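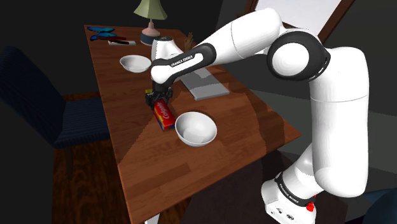 Reading time: 2 minutes

How do you teach a robot arm to put something away?

Gerrit Schouten has been working on that question at Korkosside, a shared workshop where grown-ups and kids build things side by side. His project is called Miltuveo, and it begins inside a computer, with a make-believe table, two white bowls and a make-believe arm. If the arm knocks over a bowl in there, well, you just press a key and start again, and there's no mess to sweep up!

The arm's job sounds easy. Pick up the red toothpaste box, carry it over to a bowl, and let go. You could do that while humming a song. But a robot needs every little bit spelled out: where the box is, which way it's leaning, and how hard to squeeze.

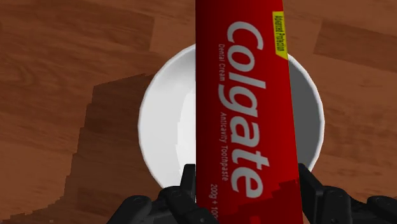

Squeezing is the part Gerrit fusses over most. Too gentle, and the box slips. Too hard, and a real cardboard box would get squashed (try it with an empty one at home and see how little it takes). He ran 80 practice tries in October, and 63 of them ended with the toothpaste in the bowl, so he's still changing the numbers and trying again.

Next he'd like to build a small arm of his own on the workbench, with 3 motors to start with.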